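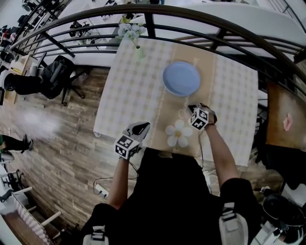

Glove tracking drops out on the table-setting task

Status: open, waiting on Baumgart
Setup: Kundberg glove build, one marker cube on the back of each hand, head camera, Nenesport exporter

Morning all. Picking this up again after Monday, when I thought I'd fixed it (I hadn't!). The right hand pose flips over by itself for a few frames and then pops back, so in the replay the hand turns palm up next to the plate and carries on as if nothing had happened. Left hand looks fine.

Tried so far:

Re-ran the lens calibration with 20 board views. Better out at the edges of the picture, flips still there.

Swapped the cables over between the gloves. No change, so I've stopped blaming the cables.

Raised the minimum marker size in the detector. Fewer flips but loads more gaps, so I put it back.

Took the checked tablecloth off for one run, as I was worried the squares were being picked up as markers. Same number of flips with and without, so it's back on.

What did help was solving the pose from every visible face of the cube together, instead of picking the biggest one. On a clip of 1000 frames the bad ones went from 20 down to 3, and those 3 are all when only one face is showing.

Next I want to try the Fastero filter on the last few, but it needs 500 frames to settle and our clips are short. Has anyone got it to start faster? Config is in the shared folder, the one ending in b.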